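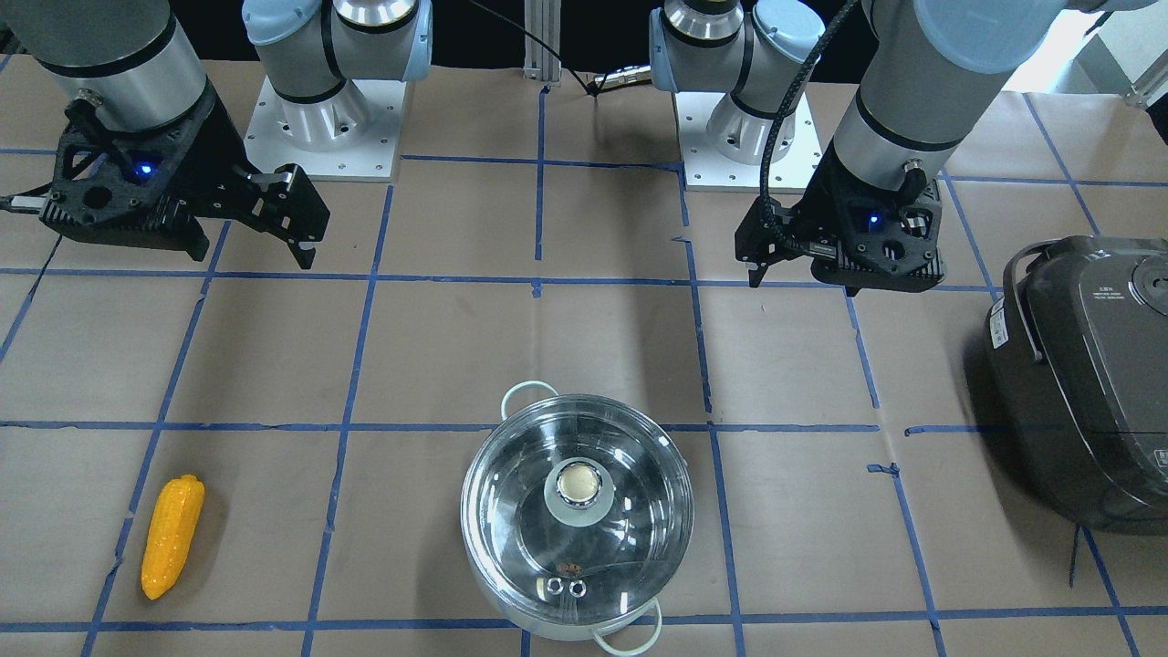

Harish Mudaliar wrote to ask whether kraft paper can go in with the ordinary paper recycling once it has tape on it, and several other customers have asked much the same since May. His question comes first, followed by the others we get most often at Benkirane.

Can I recycle brown paper with tape on it?
A few short pieces will not matter. If the tape covers a lot of the sheet, peel off what you can or cut those parts away.

What weight of paper do you sell?
Our standard roll is 70 gsm. It suits table covering, wrapping and filling boxes. For heavy or sharp items use 2 layers.

How long is a roll?
295 metres. We do not sell part rolls.

Will masking tape mark the paper?
It may lift the surface when you pull it off, more so if it has been down for weeks. Pull slowly and keep the tape low against the sheet.

Can I paint on it?
Yes, with poster paint or acrylic. Thin watercolour makes it buckle.

Is it safe for food?
The standard roll is not sold for contact with food. Ask for Litano, our greaseproof paper.

How should I store a roll?
Flat, off the floor and away from damp. The edges go soft in a wet shed and will tear when you pull.

Can I return a roll?
Yes, if the wrapper is unopened. Write to Lorena Acuña at the Ivlow shop with your order number before you send anything back.

Last updated 27th August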